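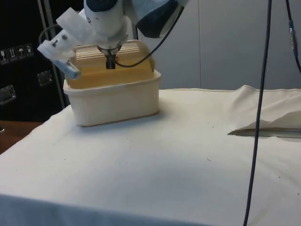
Fig. 1. Container with a translucent yellow lid.

Oct 14, 2023
Greer Baxter

Unit 2: Storing Household Dry Goods

Shelf life depends on moisture, oxygen, temperature and light. For flour and grains, moisture is usually the limiting factor. White flour is normally milled to a moisture content below 15 percent. Above that level, mold growth becomes likely and clumping is common.

Lidded containers slow the exchange of water vapor with room air. The seal matters more than wall thickness. Check the lid for warping before each refill, and wash and dry the container fully. Do not add new stock on top of old.

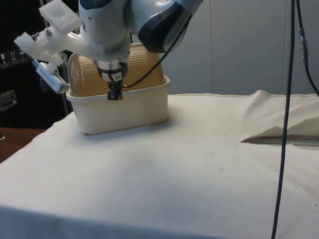
Open baskets are suitable for onions, garlic and potatoes, which respire and need airflow. Keep potatoes in the dark and apart from onions. Whole-grain flour contains germ oils and turns rancid sooner than white flour; refrigerate or freeze it if it will be kept for months.

Assignment: weigh 300 g of rice into a lidded container and 300 g into an open bowl. Reweigh both weekly until the December session and plot the change in mass.

Contact: Jean Menzies, course office | Back to top
This site uses cookies. Accept | Settings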